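Early Signals of Candidacy in Mayoral Races: A Coding Study of the Plernley Contest
Loukia Vlachopoulos, Makis Mavromatis, Bello Effiong
Supervisor: Grigoris Vrettos

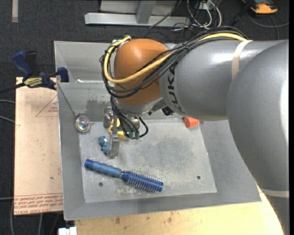
1. Background

Candidates for local office often act like candidates well before they file. In Plernley the filing window for mayor opens in May, and spending limits apply only from the date of filing. A person who has not filed can hold events, hire staff and publish a platform without reporting any of it. The project asked whether public activity before filing can be used to predict who will enter the race.

2. Data

We collected 250 public items that mention a possible run for mayor. The items are council minutes, local newspaper articles, event notices and posts from public accounts. Private messages and paid databases were not used. Items that only repeated an earlier item word for word were removed before the final count.

Three people were named often enough to be studied: council member Ifigeneia Vasilakis, former council member Panagiotou, and Fevari, who owns a hardware business and has not held office.

3. Method

Each item was coded for type of activity: travel outside the home ward, fundraising, hiring, policy statements, and direct answers to the question "Are you running?" Two coders worked separately on the full set. Where they disagreed, the third team member read the item and decided. Most disagreements concerned policy statements, which are hard to separate from the normal work of a sitting council member.

The coding sheet was revised once, after a trial on items from the neighboring town of Flendine. The category "endorsement received" was dropped at that point. It overlapped with fundraising in nearly every trial item.

4. Results

Vasilakis and Panagiotou filed. Fevari did not.

Hiring was the clearest signal. Both people who filed had a paid staff member in place before the window opened, and Fevari had none. Fundraising was weaker. Fevari held several dinners, and the money went to a ballot measure on parking.

Direct answers had no predictive value. All three gave some version of "I am focused on my current work" until the window opened, and Panagiotou repeated it on the morning he filed.

Travel outside the home ward increased for Vasilakis only. Her committee duties changed in the same period, so the increase cannot be assigned to the campaign with confidence.

5. Limits

The sample covers one town and one election. Newspaper coverage favored Vasilakis, who already held a seat, and this affects every category except hiring. The coders knew the outcome for one of the three people during the last part of the work. A repeat study should finish coding before the window opens and should include towns where spending limits apply from the first public event.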